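Posted in June by the Fisow hiring desk

Teleoperation Data Operator, part-time (5 openings)

Fisow is hiring operators to record manipulation examples for Granetti, our grasping model for multi-fingered hands. The current collection covers packaged food and targets 3000 accepted episodes across 200 items.

The work

Operators wear a VR headset and control a robot hand at a tabletop station. Each episode is one short task: approach, grasp, lift, place, release. After each episode you mark it as accepted, failed or unclear and enter a reason code. Failed grasps are kept and labeled – do not delete them. Soft packaging makes up most of the current item list, and grasp points vary from one episode to the next according to the task sheet. 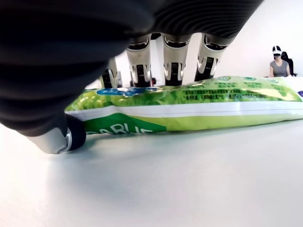 Four-finger and thumb contact on a soft package, wrist camera view.

Requirements

– Age 21 or older
– Able to wear a headset for repeated sessions with breaks
– Steady fine motor control in both hands
– Careful written English for episode notes

Experience with robots is not required. Training takes place on site at our Clivard lab and is paid at the full hourly rate. Applicants who have labeled video or sensor data before should say so, and name the tools used.

To apply

Send a resume and your weekly availability to the Fisow hiring desk, with "Granetti operator" in the subject line. Selected applicants will be invited to a paid trial session on a Friday. Please list any history of motion sickness – it affects how we schedule headset time.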